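The blocks had been Lizeth's, and then for a while they were Renata's, and after that they lived in a biscuit tin on top of the fridge at Boltness. Gladys Guzmán took the tin down one afternoon in June and tipped it out on the table.

"You'll scratch it," Lizeth said from the sink.

"It's had worse."

Renata had moved to the coast in 2000 and never asked for them. Now she had a granddaughter, and there had been a phone call. Were the blocks still around? Gladys had said she would look, although she knew exactly where they were.

She turned them over one at a time. She wanted to spell the child's name before she packed them, to be sure it could be done. Imani needed two of the same letter at the start and the end – or so Lizeth said, who had never been any good at spelling.

"It's I, M, A, N, I," said Gladys. "So yes. Two."
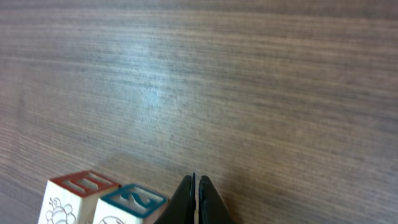
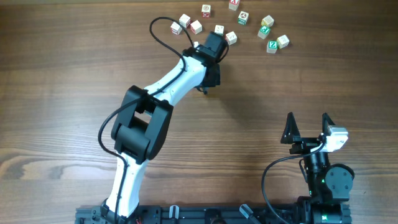 Wooden blocks on the table at Boltness, the bee among them.

"I always liked the bee," Lizeth said. She had dried her hands and come over. "I used to take it to bed."

"You took it to school. Your teacher sent it home in an envelope."

"Did she?"

"Mrs. Azar. With a note."

Lizeth picked a block up and put her thumbnail along the edge of the letter. The kettle clicked off behind them and neither of them went to it.

"We could keep one back," she said.

Gladys thought about it. A set was a set. But it was a long way to the coast, and things went missing in the mail.

"Not the I," she said. "She'll need both of those."

Lizeth put the block in her cardigan pocket and went to make the tea.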